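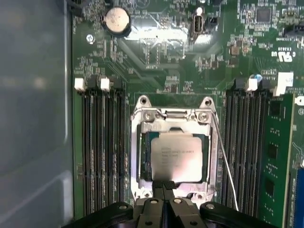
The town of Plendberg has one repair shop for computers, and for most of the year it is open until 6 in the evening. Halyna Kushnir runs the front counter. Her partner in the business, Matvii Semeniuk, works in back and comes out when a customer wants to argue about a price.

They opened after the Wello warehouse closed and left a lot of office equipment behind. Kushnir bought a pallet of it without knowing what was on it. Most of the machines were eight years old and still ran. The two of them cleaned the cases, erased the drives and sold the lot to families who needed something for homework and bills.

"People think an old computer is a broken computer," Kushnir says. "Usually it's full of dust and the drive is worn out."

That pallet set the pattern. The shop now sells more used desktops than new ones, and the waiting list gets long in October, when the school projects start.

## Why desktops last

A desktop tower is easier to keep going than a laptop. The parts are larger, the case opens with a few screws and much of what's inside can be swapped. Semeniuk starts with memory and storage. A machine that takes minutes to start will often feel normal again with a solid-state drive and another stick of memory.

He is less keen on changing processors. The newer chip has to match the socket and the board has to support it, and by the time a customer has paid for the part and the labor, a better used machine may cost the same. He tells them so, and some go ahead anyway.

Power supplies are the part he won't buy used. He has thrown out plenty that tested fine.

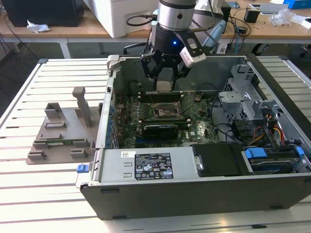 ## What it costs

The shop charges a flat fee to look at a machine and takes it off the bill if the owner goes ahead. Kushnir keeps the records in a paper ledger, and the last repair she wrote up before we spoke was number 2249. She expects to pass 3000 before the lease is up.

Not all of it is profitable. A retired surveyor from Noonan drives in with a tower that runs one mapping program, Fletusov, which won't install on anything recent. Semeniuk has replaced both fans and the drive, and he keeps a spare board for it on a shelf - he doesn't expect to find another.

The rent goes up in the spring. Kushnir has looked at a smaller place near the bus station, with less storage and better parking, and hasn't decided.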